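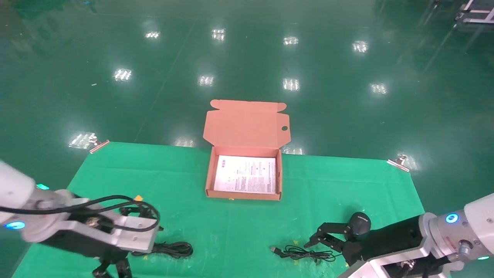
Green mat with a binder clip at each far corner.

Tips from the small press bench
Dionysis Nikolaidis, Tranovcombe

I have been printing with metal type in my spare room since I bought a little Joddale hand press, and I still get a silly thrill every time a sheet comes off it with my own words bitten into the paper. People write in with questions about setting up at home, so I've gathered up the tips I give most often. Pick out whatever suits your own bench and ignore the rest!

Sorting a mixed case

Second-hand type nearly always arrives muddled. Mine came in a biscuit tin with three sizes jumbled together and a dead moth. Sort by height of the body first, using a letter you're sure of as your gauge, and only then by letter. If you go letter by letter from the start you'll do the job twice (I did).

Look at the nick, the little groove along the side of each piece. Line up a row of letters with the nicks all facing you, and a stranger from another fount shows itself straight away. It's a lovely trick and it never gets old.

Tell apart b, d, p and q by the nick too. With the nick uppermost and the line reading left to right, upside down, you will soon get the hang of it. Until then, pull a proof of a single line before you set the next.

Wash your hands before you eat. Old type metal has lead in it, so no sandwiches on the bench, no mugs of tea beside the stick, and keep small children away from the cases. Wipe up dust with a damp rag that you use for nothing else. Don't sweep it.

Cleaning type

Clean it the same evening. Ink left overnight is a nuisance and ink left for a fortnight is a misery. I put a small drop of vegetable oil on a lint-free rag, dab it over the face, leave it while I wash the rollers, then wipe off with a rag barely damp with white spirit. Window open, gloves on.

An old soft toothbrush gets into the counters of e and a. Brush in small circles and don't press. Wire brushes are for barbecues!

Lay oily rags out flat outdoors to dry before you throw them away. Never screw them up in a bin indoors, as they can heat up and catch fire.

Rollers

Take them off the press when you've finished and store them so that nothing touches the surface. Two brackets and a shoebox will do. If they stand pressed against something you get a flat, and a flat prints as a pale stripe that will drive you up the wall.

Less ink than you think. Start with a dab the size of a pea, run the rollers over the disc for a good while, and listen. A gentle hiss is right. A sticky, smacking noise means you've overdone it, and the best cure is to roll some off on scrap paper.

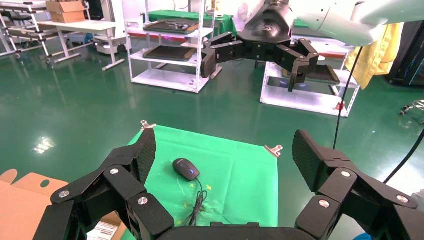

Can I use ordinary printer paper in a hand press?
You can, and it's fine for proofs, but it is thin and hard and shows very little impression. Soft cotton or part-cotton paper takes the type far better and needs less ink.

Paper and damping

I use an Irport cotton sheet for cards, the 177 gsm one, which takes a good bite and still folds without cracking if you score it first. For anything larger I damp the paper. Sponge every other sheet lightly, stack them, slip the lot into a plastic bag under a board, and leave them overnight. By morning the moisture has evened out and the paper feels cool and limp. Printing on it is a joy.

Always cut more paper than you need. For a run of 100 I cut 20 extra and I've used the whole lot more than once. The first few go on getting the position right, one or two pick up a thumbprint, and at least one gets fed in backwards while I'm listening to the radio.

Find the grain before you cut. Bend the sheet gently one way and then the other, and the direction that gives more easily is the one that runs with the grain. Put your fold along it.

Packing the press

If the print is faint in one corner, don't reach for more ink. Turn the sheet over and feel the back with a fingertip. Where you can't feel the type, paste a scrap of tissue on the packing in that spot and try again. One thickness at a time! It's slow and fiddly and I love it.

A thick pad of packing rounds off the edges of the letters. For old or worn type, keep it thin and hard.

Odds and ends

Yurt is the display face I get asked about more than any other. It's chunky, the caps are wide, and it wants thin spaces between A and V or they look as though they've fallen out. Slivers of paper work if you've no thins left.

Tie up your set pages with page cord, 2 turns more than seems necessary, and tuck the end in with a brass rule. Slide the page on to a tray. Don't carry it.

Keep a broken letter or two in a separate jam jar for testing cleaning fluids. Never try a new one on a fount you're fond of.

Hang prints to dry on a line of string with small pegs, in one layer, well away from the cat. Oil-based black on cotton paper takes me a day in summer and nearer three in January.

And write the ink mix on the back of one print from every job. I've spent whole evenings chasing a grey-blue I made up by eye, and I haven't matched it yet.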